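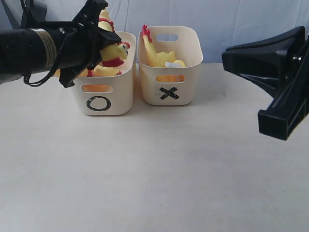
4. Equipment and budget

4.1 Starting point
The sorting task uses two arms, two bins marked O and X, and rubber chickens as test objects. The arms and controllers belong to the department and are not charged to the project. Everything else had to fit a fixed allowance of $1,647.

4.2 Grippers
Two suppliers were compared. The Purno gripper has the wider opening, but replacement fingers are sold only in full sets and ship in 5 weeks. Zomier sells single fingers from stock. We budgeted for spare Zomier fingers at $152 a pair and ordered one pair per arm.

Soft objects were the deciding factor. A rubber chicken deforms under load, so the grip point shifts with closing force. Long fingers tolerate this better than short ones.

4.3 Bins and objects
Bins came from Rattanakul, the cheapest quote. The markings were added by the group at no cost. We planned for 15 chickens, including spares, as the rubber was expected to tear at the neck and feet.

4.4 Items deferred
A force sensor from Pitell was priced and dropped - it would have taken more than half the allowance. Dindo Mercado is checking whether a used unit can be shared with the controls course.

4.5 Schedule
Orders closed in October. Any further purchase needs a new request form, with shipping listed as a separate line. Our first form left shipping out and was returned.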